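Black lacquer coffee table, cloudy patches on top. Polish or leave it alone?

Posted in Furniture Care
729 views

Lucinda Tillman
Ok so quick one, guests coming this weekend. Got a black lacquered coffee table from my aunt in August, very shiny top, thin gold line along the front, little gold drawer pull like a wreath. Curved legs, lower shelf. Sits in front of the old settee. No maker's name anywhere that I can find.

Problem is the top. There's a hazy patch near one end, palm sized, only shows when the lamp is on. Plus tons of hairline scratches, the swirly kind. Wiped it with a damp cloth, nothing. Tried a dry one, worse, more swirls. My sister says spray polish, my neighbor says car wax, and the two of them can't both be right.

Also the gold. Is it brass or just paint? Don't want to rub it off. Stuff always ends up lying around on top, bottles and so on, so whatever I put on there has to live with that.
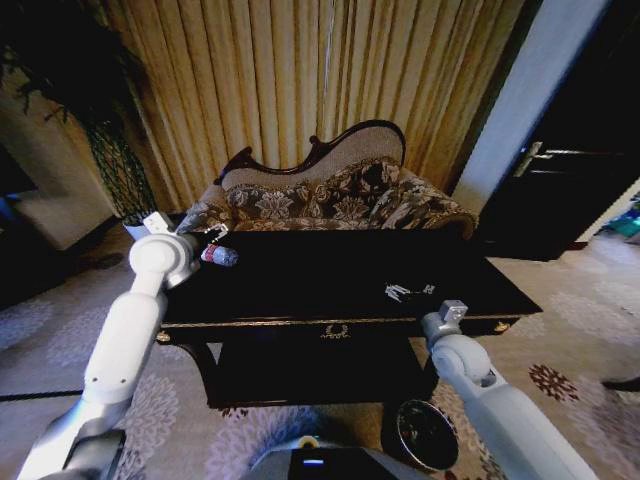
Birthe Oddsson
Don't use the spray polish. Most of it has silicone and if you ever want the top refinished it's a nightmare, the new coat won't stick right. Ask me how I know.

Haze first. If it's white and milky it's probably moisture or heat in the finish. If it's greyish and greasy it's old polish buildup. Way to tell: cotton swab, tiny bit of mineral spirits, somewhere out of sight like under the edge, wait a day. If the finish is fine there, try it on the haze. Window open, no candles. Comes off brown or yellow = buildup, keep going with clean cotton. Nothing comes off, stop, its in the lacquer.

Swirls are from dry wiping. Dust is grit. Use a soft cotton cloth barely damp, then a second one to dry, straight lines and light pressure. Throw out the paper towels.

No car wax with cleaner or abrasive in it. It'll cut the shine and on black you will see every inch. A plain paste wax is ok if the finish is sound, very thin, buff it after. Won't fill deep scratches but hides the fine ones some.

Gold: treat it like paint till you know otherwise. No brass polish at all. A lot of those lines are a very thin layer and they go in one rub. The pull you can unscrew and look at the back, if a magnet grabs it then it isn't solid brass.

And if it turns out to be real old Asian lacquer and not sprayed on stuff, forget everything I said, no solvents, no wax, call somebody who does conservation.

Morenike Odukoya
just put a runner on it lol. I had the same haze on mine, used mayonaise overnight and it went away mostly. smelled tho

Birthe Oddsson
Please don't do mayo. Petroleum jelly does the same thing if it's only a light water mark, and you can test that underneath too. Leave it a few hours, wipe off.

And coasters under any bottle, standing up or not. Nail polish remover and perfume eat lacquer, hand sanitizer too. Felt pads under anything metal.

Lucinda Tillman
Did the swab under the edge, waiting til tomorrow. Magnet stuck to the pull so not solid brass I guess. Leaving the gold alone. Ordered the paste wax, will post how the haze goes.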